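Ticket: left arm drifts on the Gerkwood cell
Opened by: Despina Pop
Assigned to: Radu Vasiliu
Status: open, watching

Hi Radu, me again, sorry! The left arm on the two-arm cell is missing its pick spots. It's fine first thing, then by lunchtime it's coming down 4 mm too far toward the back wall, and the right arm is still dead on. I ran the touch-off at both corner posts and got the same story each time. No faults on the screen, no odd noises, nothing hot that I could feel with a hand on the housings.

What I've tried so far: power cycle (fixed it for maybe an hour, then back it came), re-homed the left arm, re-homed both arms, and swapped in the spare finger from the Ngata drawer in case the old one was bent. The finger made no difference at all. I also reloaded the job file from the Rala share because Abelardo had been in there changing speeds, but he swears he only touched the right arm and the file backs him up.

Note from Radu
Thanks, that's a good list. Before you go hunting in the software, check the cable on that arm. If it's a bit short on the loop it pulls on the wrist every time the arm reaches out, and over a morning the wrist mount creeps. Put the arm at full reach, power on, and push the cable sideways with one finger. It should move easily. If it's tight like a guitar string, there's your problem. Then put a hex key on the wrist screws and see if any of them turn.

Back from the cell. The cable wasn't guitar-string tight, but it wasn't happy either – I could move it, just not much. And two of the wrist screws turned! Not a lot, maybe an eighth of a turn, but they turned. I gave the cable more slack over the upper links, snugged the screws down in a cross pattern and ran the touch-off again. Spot on. Then I drove both arms in to the middle with the baskets and the slotted tray on the table and left them there while I checked the clearance between the grippers.

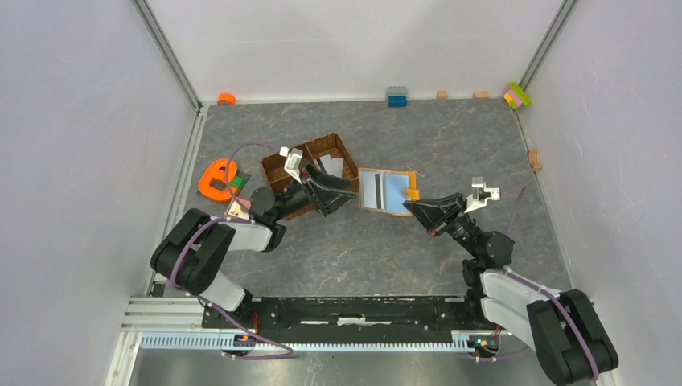
Do I need to redo the full calibration after tightening the wrist screws?

A touch-off is enough if the arm lands within 1 mm at both posts. Run the full routine if it's outside that, or if the wrist has been taken off completely.

Okay, so I ran 49 cycles on the basket job after that and checked the left arm at the end. It was off by less than I can measure with the feeler gauge, so I'm calling that good for now. I put a paint-pen line across each of the wrist screw heads so we can see at a glance if they start backing out again. Cosmin wants thread locker on them, and I'm all for it, but the tube in the cabinet is the permanent kind and I'd like to get the wrist off again someday without a blowtorch. I've asked Raluca to add a tube of the medium stuff to the Fotasent order.

One more thing while I was in there. The left gripper closes a hair slower than the right one. It's been doing that since July, I think, and it doesn't seem to bother the job, but I'd rather write it down than forget it. I wiped the finger slides and it got a little better. Is there a setting for this, or is it just wear?

Note from Radu
Could be either. Swap the left and right gripper settings in the job file and run it slow. If the slow one stays on the left, it's the gripper, and I'll send you a set of slides. If it moves to the right, send me the file and I'll have a look. And please keep the old finger – I want to see the mounting holes.

Will do the swap tomorrow after the first run. The old finger is in a bag with the ticket number on it, top shelf, next to the spare hex keys. I'm leaving this one open until the left arm has gone three full shifts without moving off its marks. I'll post the touch-off numbers here at the end of each one.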